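What the kit costs, and what costs more than the kit

A small robotics outfit put its equipment budget on one page. Then it had to write a second page 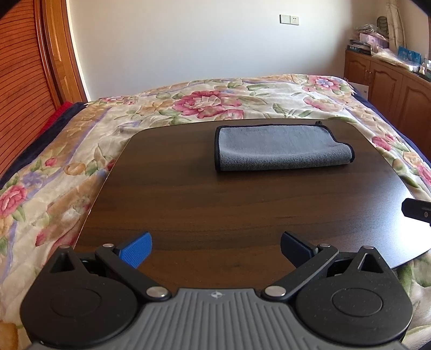 Hand-held gripper over a tabletop, folded grey microfibre cloth waiting. Cloth folding is on the Varnley task list.

Start with the number everyone asks for. Hand-held grippers, the sort you carry around a house and work yourself, so a robot can later be taught from the recordings. Pranell bought six. Could have bought more. Glad now they didn't.

Pranell is a small shop, one long room over a tile showroom in Varnley, and its whole business is getting robots to do boring things in homes. Folding. Wiping. Putting the lid back on. The plan last winter was to buy two full robot arms on a wheeled base and start there. Quotes came in, quotes got read out loud, there was a silence. The arms went to the bottom of the list and the hand-helds went to the top.

That swap is happening in a lot of small teams. The reasoning is dull and it's about money. An arm needs a bench, a cage or at least a taped-off bit of floor, a power circuit that doesn't also run the kettle, somebody trained to hit the stop button. A hand-held needs a person and a house. You can send one out in a bag.

So far so cheap. Then the second page.

The second page

Pads wear. First surprise. The soft finger pads get glazed and grubby with use and then things slip, and a recording full of slips is mostly good for the bin. Pranell had budgeted one spare set per unit for the year. They were through those by August. The new budget carries pads as a running cost, same line as printer paper, and nobody signs for them any more.

Storage next. Every hour of recording has to sit somewhere, twice if you've got any sense. The first plan had a single drive in it. One. The second plan has proper storage plus a copy kept off site, and it came in higher than two of the grippers together.

Then people. The people who go out and do the folding are paid by the hour and so are the people who go through the recordings afterward, and that second group was missing from page one completely. It's the biggest line now. By a long way.

Travel, parking, a box of cloths and cups and tubs for the task kits. Insurance for working in someone else's home, which took 22 days to sort out and held up the whole start. If you take one thing from this article, ring the insurer before you ring the supplier.

Borrow a house

Where do you do the work? Pranell looked at building a mock flat in the long room. Fake kitchen, fake bedroom, the lot. A carpenter priced it. It would of eaten a third of the year.

They use real rooms instead. Bedrooms with a table put down on the quilt, tops of cupboards with all the usual stuff on them. Real rooms are free or near enough – a gift card and a thank you – and every one is different, and different is what you're paying for. A robot that has only ever seen one clean white bench is going to struggle at a floral bedspread.

The catch is scheduling. A mock flat is always open. A real house has school pickup and a dog. Pranell's calendar ended up needing its own line as well, a part-time bookings job, two mornings a week.

Buy, lease or wait

Three ways to get hold of the gear and teams around the region are trying all of them.

Pranell bought outright. Simple, and you can take a screwdriver to it. When a pivot gets stiff you fix it at lunch.

Ogbonna, a cleaning contractor that wants robots for hotel turnovers some day, leased. Monthly fee, swap-outs included, a phone number to call. Costs more if you keep going past the second year, and they say they probably will, but the finance people liked that it never showed up as a lump. They lease 22 units, so a stiff pivot at lunch is not a thing anyone there wants to hear about.

Borusham waited. It's a care-home supplier, cautious, and it decided to put nothing into equipment till the next round of prices. Spent the year writing its task list instead. 163 tasks, sorted by how often staff do them. Sounds like stalling but the list is very good, and Pranell has asked if it can see it.

No clear winner there. If you have someone handy, buy. If you don't, lease. If you can't yet say what you want the robot to do, hold on to your money and go write the list.

What to ask a supplier

Short version, cribbed from the back of Pranell's folder.

What do pads cost, and how long is the wait for them? Is the wait the same in December?

Can you get a single pivot or pin, or do they sell you the whole finger?

Does it come set up and calibrated, who does it again after a drop, and what do they charge? It will get dropped.

What format do the recordings come out in, and do you need a paid licence to open them next year?

How heavy is it after an hour? Not on the spec sheet. Ask for a loaner and fold towels with it until your wrist has an opinion. Pranell did a full afternoon and crossed off one model on wrists alone.

And get the quote in your own currency with freight on it. Freight added a nasty bit at the end.

And the arms?

Still on the list. The current plan has one arm, not two, penciled in for the second half of next year, and only if the recordings come up to scratch. There's a check before any money moves: a rented arm, one week, a handful of the cloth tasks. If it's hopeless they put the money into more hours in more houses.

The electrician has been round about the circuit already. That quote was higher then expected too.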